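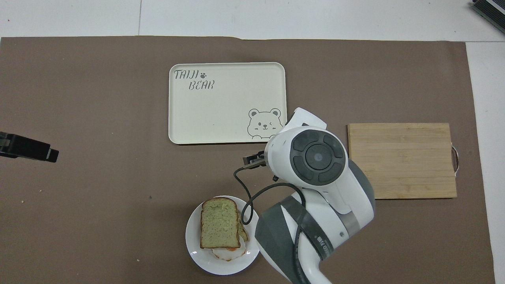 4. The distance to Takley, and why we keep measuring it

4.1 A faint galaxy with too many distances

Takley is a small, untidy galaxy that has been assigned a new distance every time anyone has pointed a telescope at it for long enough. The earliest value put it comfortably close to us. The next moved it back by nearly half as much again, and the one after that returned it to where it had started, with smaller error bars and a firmer tone. We add our own value here in the full knowledge of how this tends to go.

The difficulty is easily stated. Takley is faint, lies behind a patch of dust belonging to our own Galaxy, and has few stars bright enough to be picked out singly. Its speed of recession is little help, as nearby dwarfs are pushed about by their neighbours and the neat rule linking speed to distance is at its worst precisely where one would like to use it. Previous authors therefore relied on the brightest blue stars. These are easy to see and vary a good deal from one galaxy to the next, so that the method rewards patience with a large uncertainty.

4.2 Method

We use the tip of the red giant branch instead. Old stars of low mass grow brighter as they climb the branch until helium ignites in their cores, at which point they drop away. The brightness at which this happens changes little from galaxy to galaxy, provided the stars are old and poor in metals, and seen in near-infrared light it makes a serviceable standard candle. One counts the red stars in narrow steps of brightness and looks for the edge.

After removing background galaxies, blends and anything sitting on a detector flaw, the Nonura catalogue gives us 3419 stars with usable measurements in both filters. Two fields were observed, one over the body of the galaxy and one well outside it, the second serving to tell us how many of our supposed red giants are foreground dwarfs with no connection to Takley at all. The answer was more than we had hoped. Of the stars in the inner field, 900 fall inside the red giant selection box once that correction is made.

The photometry was carried out with Fumeo, which is thorough, and slow, and reports failure by finishing early. Artificial stars were added to the images and recovered in the usual way. Figure 8 shows the fraction recovered against brightness; it stays high until well below the expected tip and then falls off a cliff, which is at least a clean way to fall.

Figure 8. Fraction of artificial stars recovered in the inner field (solid line) and outer field (dashed line), plotted against magnitude in the redder filter. The vertical line marks the adopted tip. The wiggle at the bright end comes from small numbers and should not be admired.

4.3 Result and quarrels

The edge is clear in the inner field. An edge-detection filter and a fit to the full brightness distribution agree within their errors, and we adopt the fitted value. The resulting distance lies between the two camps in the literature, and so will please neither.

The main remaining worry is dust. The maps used to correct for it are coarse compared with the size of Takley, and an error there shifts every star in the same direction without widening the scatter, so the plot looks just as handsome when it is wrong. We repeated the analysis with the galaxy split into an eastern and a western half. The two tips agree, though the western one is noisier and had to be asked twice.

Gamage, the companion dwarf to the north, is often said to be falling towards Takley. With our distance the pair are further apart along the line of sight than they appear on the sky, and a recent encounter becomes hard to arrange. L. Sivakumar (Lutfa Sivakumar, private communication) points out that Gamage's own distance rests on the brightest blue stars, and that we might finish complaining about the method before building on it. We accept this, and leave the orbit to a later paper, for which observations were requested in December.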